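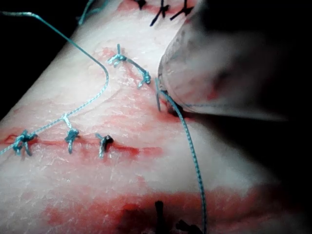

Was the Cliltdale open day worth a Tuesday? For the talks, hardly; for an hour stood next to the suturing bench, just about.

Notes for Ngọc Mai and whoever goes next time.

Norkell had the main bench. The talk promised "autonomous wound closure". I asked which parts were autonomous and got three different answers from two people. The slide said 1683 practice stitches, with no figure for how many had to be redone. Asked for that as well. They will "follow up".

What I believe: it can place a knot where a knot ought to go. What I don't believe yet: that it copes with its own slack. Long loose strand lying across finished stitches is how you snag one, and I'd want to see a bad start recovered without a hand on the stop button.

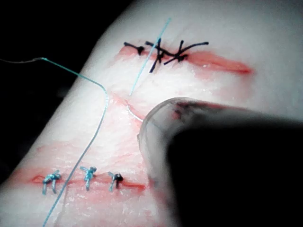 Norkell bench, practice pad. Black ties on the upper cut, blue on the lower.

Tension is my other worry. A tidy row says nothing about pull – need numbers, and they had none to hand. The Nwosu stand at least published theirs, dull as it was.

To do: write to Norkell again, ask Tenidberg if we can borrow their force gauge in August. Not booking anything before then.

Comments (2)

Ngọc Mai: Did they say what happens when the thread runs short?

bench2: Went in the afternoon and got a fourth answer on the autonomy question.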